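Workshop Tips: Keeping a Folding Arm Out of Trouble

Posted November 15, 2023

Our folding cell has one arm, one table and one job, and it can still find ways to spoil a morning. What follows is the upkeep list we have arrived at on the Gorlow bench. It will suit any small tabletop arm that handles cloth.

Cables first

Most of what gets called a robot fault is a cable with a grudge. Before you open the software, run your fingers along every inch of wiring from the base to the wrist with the power off. You are feeling for flat spots, nicks, and the slightly sticky patch where a cable has been rubbing on something.

Leave slack at every joint. A cable pulled snug looks lovely in the parked position and then tries to saw itself in half when the wrist turns over. We like a loop you could get two fingers through with the joint bent as far as it goes. Bend each joint by hand and watch the loop as you do it. If it goes straight, feed more through. If it flops down where the fingers work, you have been too generous, and the arm will one day fold it neatly into a pair of pants.

Straps should hold the cable and still let it slide a little. Cable ties cranked down with pliers are how our first harness died, after 469 folds. The replacement cost more than the pliers.

Gripper

Wipe the fingertips with a barely damp cloth at the start of each shift. Lint builds up in a thin gray felt that you won't notice until the top layer of a T-shirt starts slipping out. Skip the spray cleaners. They get into the pivots and turn the lint to paste.

Check the finger screws every 300 cycles. Snug is enough. Mark each screw head with a line of paint pen that carries on to the part next to it, and you can see a loose one from your chair.

Open and close the gripper a few times with nothing in it and listen. A healthy one makes a dull, bored sort of noise. Clicking means a screw, grinding means a call to Vainio for parts, and silence means you forgot the power switch. Go ahead and check that one first.

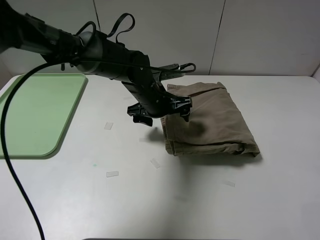 Gripper open above folded khakis. Keep an eye on your cable loops with the arm reached out like this.

Table and tape

A pale table is worth having. Dropped screws show up on it, and so does grease, which you would much rather meet before the customer's white shirt does.

We mark positions with small bits of translucent tape. Press the edges down hard with a spoon, or a sleeve hem will catch one and carry it off. Old tape leaves glue, and glue grabs cotton. Rub it away with a little cooking oil, then dish soap, then plain water, and let the table dry before any laundry goes near it. Do not skip the dish soap. We have, and the towels smelled of salad.

If you keep a tray on the table, pick one place for it and stay loyal. An arm has no sense of humor about a tray that moved two inches since yesterday.

Once a week

Send the arm to its home position and check it against a pencil mark. If it misses, look for a loose base clamp before you recalibrate anything. Recalibrating on top of a loose clamp is a fine way to spend up to 15 minutes making things worse.

Vacuum behind the table. Dust the joints with a dry paintbrush. Leave the grease alone unless the manual asks for it by name.

Coming in December: what to do when the Gestness controller beeps twice and then pretends it didn't.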